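About us

Wongate Kitchens fits and looks after small kitchens in places where people work. Staff rooms, training rooms, clinics, shared offices, the corner at the back of a workshop where the kettle lives. We do not do homes, and we do not do restaurants.

The firm was started by Delyth Gape, who had spent years fitting full-sized kitchens and kept being asked by customers if she could sort out the one at their work as well. Nyokabi Mushi joined as the second fitter and now runs the planning side. We work from a unit in Juvbridge with a small showroom at the front, open on Thursday afternoons or whenever you ring first.

To date we have fitted 332 kitchenettes, and we still look after almost all of them.

What we fit

Most of our work is one straight run along a wall. A typical job has base units, a worktop, one sink and a few wall cupboards. Our standard range is called Andine. It comes in white with bar handles, and every door and hinge in it can be replaced separately. If a door gets knocked in year six you buy a door, and you can fit it yourself with a screwdriver.

Odera is the range for rooms under 2 metres wide. It has a smaller bowl and shallower cupboards.

We spend a lot of time on where the small things go. Paper towels and soap should be on the wall within reach of the tap, so that nobody drips across the worktop to get to them. Sockets go well away from the sink. We like to leave a clear stretch of worktop on at least one side - it will fill up, but it gives you somewhere to start.

Looking after it

A shared sink is used by people who each think they left it tidy. We can't change that, but we can make it easier to keep up. Every customer gets a one-page care sheet to stick inside a cupboard door, covering the sink, the worktop, the tap and what to do about limescale. We also offer a yearly visit. We tighten handles, reseal the back edge of the worktop, check the waste for leaks and refit any dispenser that has worked loose.

Prices

A straight run in Odera starts at £2,000 fitted. The most common Andine layout, with three wall doors and a single sink, is £3,353 fitted. Both prices include taking away the old units. Plumbing moves are quoted after we have seen the room.

To book a visit, ring the Juvbridge unit and ask for Nyokabi. It helps to have the width of the wall and a rough idea of how many people use the room. 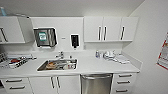
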